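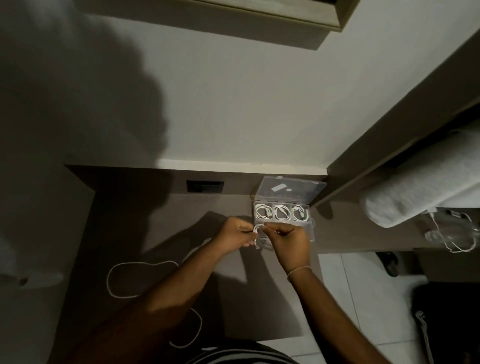 Coiling and Storing Charging Cables at Automated Sites: Procedure for Housekeeping and Room Staff

Applies to: all staff residences and guest rooms managed by Hinent

Since October, room checks at the Ofori residence have been scheduled by the Tellis system, and linen and supplies are brought to each floor by automated carts. The handling of small items, including charging cables, remains a manual task. This page explains how to coil and store cables so that the counts entered in Tellis are correct and the carts can carry the boxes safely.

Before you start

You will need a compartment organizer with a hinged lid and a clear desk or table. Open the lid fully and rest it against the wall so that both hands are free. Unplug every cable at the outlet end first. Check the bed, the floor and the space behind the desk for cables that have been left out.

Coiling a cable

1. Lay the cable loosely on the desk and remove any knots or twists. Do not pull on a knot by the connector.

2. Hold one end between the thumb and fingers of one hand. Leave the connector free.

3. With the other hand, wind the cable into a small loop. Keep the turns even. If the cable resists, let it rotate between your fingers and continue.

4. Tuck the connector plug into the center of the finished coil.

5. Place the coil in an empty compartment. Fill the back row first, one coil to a compartment, and then the front row.

6. Close the lid. If it does not close flat, rewind the largest coil more tightly.

Cables with split covers or bent connectors are not to be stored. Place them in the return bag and select "Damaged" on the handheld.

Recording the box

Scan the box and enter the number of cables. Tellis sends the count to the supply room, and a cart is assigned to the floor. Set the box flat on the cart's lower shelf – never on top of folded linen, where it can slide when the cart turns.

What has changed for staff

Under the earlier arrangement, attendants carried boxes to the supply room and wrote the counts on a paper sheet. Both steps have been withdrawn. The Ofori supply room holds 2,049 cables, and more than 200 of them may be issued in a single week. Attendants are now asked to give the time saved to coiling and inspection.

A trial of machine winding was held with equipment supplied by Wultus. Soft, tangled cables were wound too slowly for daily use, and the trial was closed. No coiling positions were removed as a result. Staff whose duties included supply runs have been offered training as cart monitors, with no change in grade or hours.

Tellis records the time at which each box is scanned. Supervisors may use this record to plan rounds. It may not be used to rank individual attendants.

If a cart does not arrive

Wait ten minutes, then select "Cart delayed" on the handheld. Leave the box in the floor closet and go on to the next room. Do not push or lift a stopped cart.

Questions about this procedure should be sent to Yaw Asante, Residence Operations, extension 927. Practice sessions are held each Thursday in the second-floor linen room.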